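Right, been meaning to do this for weeks. Thread on the Prelesex kitchen pack, the simulated room thing from Elmont. I've had the trial since October and people keep asking if it's worth paying for. Short answer, maybe. Long answer, keep scrolling

What you get: one room, two arms, a worktop with some food and bits on it, and a camera on each wrist plus a wider one you can put wherever. No hardware. It all runs on your own machine. You bring your own control code, or use theirs, which is fine but very plain

Install first. Went in clean on my desktop, did not go in clean on the laptop. Same instructions, same order. Laptop wanted a graphics driver the docs don't mention until the troubleshooting page, right at the bottom. Put it at the top Elmont, come on

First load is slow. Kettle on, tea made, still loading. After that it caches and you're in within seconds, so only moan about it once

Controls. You can drive by keyboard, game pad or script. Keyboard is horrible, don't. Pad is decent once you turn the sensitivity down – default is set for somebody with much steadier thumbs than me

Script side is where the money went I think. Commands are short, names make sense, errors tell you which joint is unhappy. Had a basic reach going before lunch and I'm not a quick coder

Ok stills from my sessions, wide view and close view both, all same room

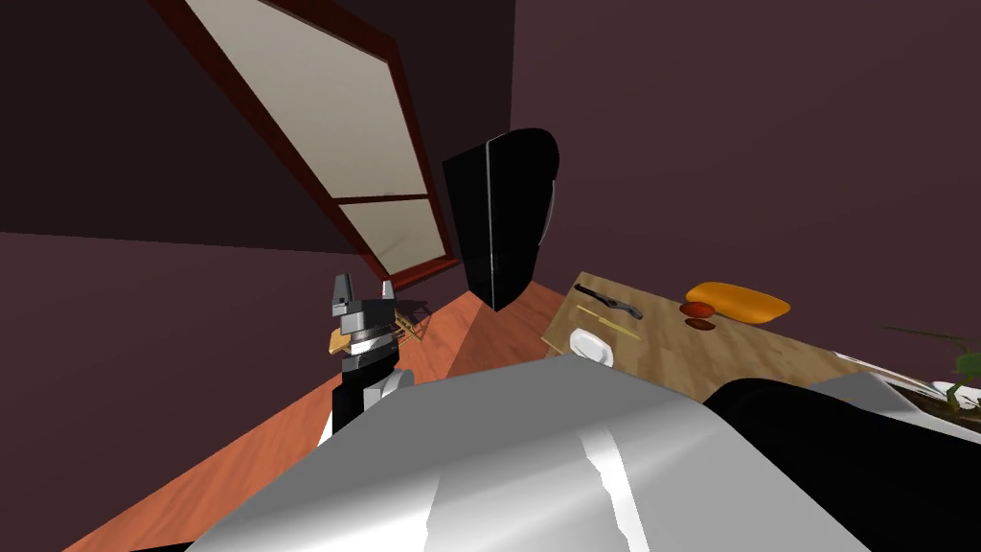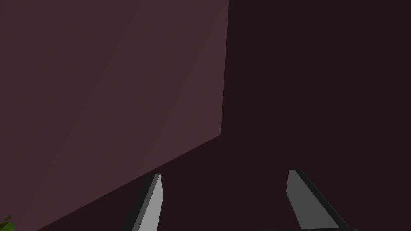
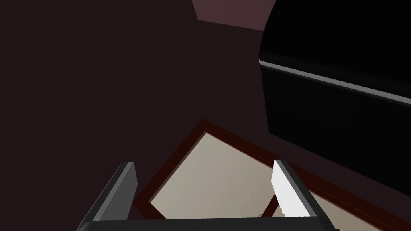 All the one kitchen:
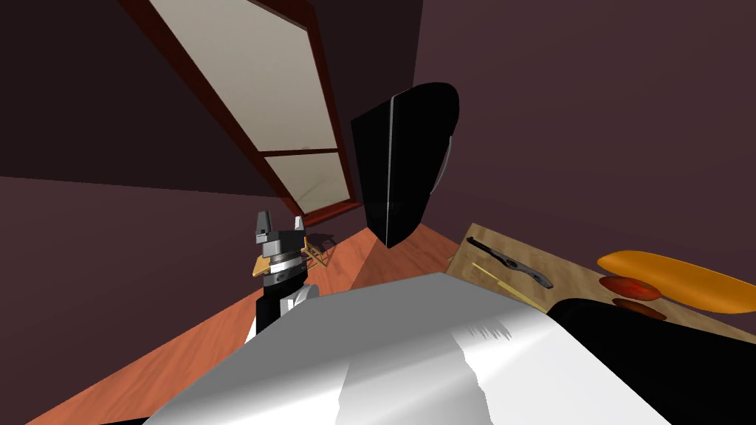 Posted by Sioned Rees
Robot bits, sim bits, mostly complaining. Replies open

Carrying on. The look of it. Flat and a bit plasticky, plain walls, hardly any texture once you're in close. If you want lovely renders to put in a talk, this isn't your pack. For checking whether an arm will clip the worktop it's plenty

Wide view sits at a proper slant in the ones I posted. You can level it, there's a roll setting under View, then Advanced, then a second Advanced (why). I've stopped bothering tbh, but if you're going to train on the footage then pick an angle and stick to it

Close views are the harder ones to read. In the second still you've got two grey fingers, a big mauve slab and a scrap of green in the corner, and that's your lot. Good luck telling from that alone where you are in the room. I keep the wide view open next to it the whole time now

Third one is a bit kinder. There's a dark red rim and a beige panel to line up with, so at least you've got edges. I'd love an overlay showing which way is up. Asked for one. Was told it's "on the list"

Things on the worktop. Tomato, knife, thin yellow sticks, a little white plate, and the long orange thing that I've been calling the squash and Weidong Yan calls the loaf. The asset list just says item_long. Thanks for that

Grip physics. Round stuff is OK. Thin stuff is where it falls over, the sticks go skating off if you close the fingers at anything above slow. Turning friction up helps, turning it up too far glues them to the wood. There is a middle, took me an evening to find it and then I forgot to save the preset

SAVE YOUR PRESETS. it does not autosave. It has a button that looks like it autosaves

Two arms at once: works, and it's the main reason I'd choose this over Uden, which does one arm nicely and charges extra for the second. Timing between the arms drifts a bit on long runs. There's a sync flag. Turn it on, costs you some speed, worth it

Bai is the other one folk mention. Only had a short go. Prettier rooms, much fussier about file formats, and I couldn't get the pad recognised at all. Might be me

Price. Trial is free for 8 weeks, then it's per seat, and 2 seats is the minimum. Which is daft if you work alone. Emailed to ask, got a polite no. Weidong and I are going halves, which is the only reason I'm still looking at it

Support is decent to be fair. Answer the next morning, from a person, who had read the question. They sent a patch for the crash I was getting on exit and it's not come back

Exporting. Frames come out as plain image files in a folder with a log alongside. Lovely, no weird container. The log timestamps are in their own format though, so you'll be writing a converter. I'll put mine up when it's less embarassing

Things I'd fix before charging anyone: driver note at the top of the docs, real autosave, roll setting out where you can see it, single seat licence. None of that is hard surely

Things I'd leave alone: the scripting, the error messages, the worktop layout. It's cluttered enough to be annoying in a useful way

Who's it for then. Small teams trying out two arm stuff who don't want to risk real kit yet. Teaching, possibly, if the seats thing gets sorted. If you need soft objects or liquids, no, doesn't do them, says so on the box

Someone's asked does it run on a Mac. Not natively. Weidong got it limping along through a remote session and said never agian, so take that as you like

Will do the friction numbers as a seperate post once I've found that setting a second time. Ask me stuff below, I'm about till teatime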